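Small team prepares instrument to listen for quakes on Mercury

By Jana Kettler
Jun 1, 2026

A group of planetary scientists has finished the first long test of a seismometer that is meant to work on the surface of Mercury, the least visited of the rocky planets. The instrument is called Jerkaler. It has no place on a mission yet, but the group hopes that the test will help them to get one.

The test was done at the Kohlhase laboratory, where the instrument stayed for 65 days in a chamber without air. During this time it was heated and cooled again and again, and its readings were compared with those of a second instrument which was kept in a normal room in the cellar. According to the group, the two sets of readings agreed well until the last week, when one of the three sensors in the chamber started to drift.

"We would like to know why, of course," said Ilse Fröhlich, who leads the work. "But two sensors were still in good order at the end. For a first long test I am satisfied."

Mercury is a difficult place for any machine. At midday the ground near the equator is hotter than 400 degrees Celsius, and during the long night it falls to about 180 degrees below zero. For this reason the group does not plan to land in the middle of the day side. They propose a place at high latitude, where the Sun stands low over the horizon and the changes are less strong.

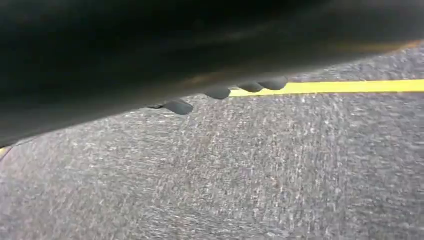

Close view of a robot gripper, with the floor behind it.

The scientific question is an old one. Mercury has an iron core which is very large for the size of the planet, and it has shrunk as this core cooled. Long cliffs on its surface are a result of the shrinking. Some of them look young, and many researchers think that the planet is still moving a little today. A seismometer could show if this is true, and it could also measure the thickness of the rocky layers above the core.

Bastian Stüber, who works on the models, said that even a weak signal would be of great use. In his calculations he let 1000 small quakes happen along the known cliffs and looked at which of them the instrument would notice. The result depends very much on how well the feet of the instrument stand on the ground. On loose dust, he said, almost half of the signals were lost.

This is also the reason why the group has changed the design. The first version had three long legs. The present one has four short ones, and it is pressed down by its own cover. The cover was made by Brillent, a small firm that normally builds parts for ovens, and the electronics come from Prindik.

Not everybody is convinced. Yi-an Na, a planetary geologist who is not part of the group, finds the instrument interesting but doubts that a lander will fly soon. To go to Mercury a spacecraft must lose a lot of speed, and there is no atmosphere to slow it down before landing, so nearly all of the braking has to be done with fuel. "The seismometer is perhaps the easy part," she said. In her opinion, the group should also offer it for the Moon, where the nights are cold and long as well and where there are more flights.

Fröhlich said that they have thought about this and that a version for the Moon would need only small changes. The next test is planned for August. The drifting sensor will be opened before then, and the colour of the cover will be changed from grey to white to keep more heat away. Kai Kleinschmidt, who is responsible for the chamber, said that this time the readings will be saved every hour, and that they will be open to other research groups when the test is over.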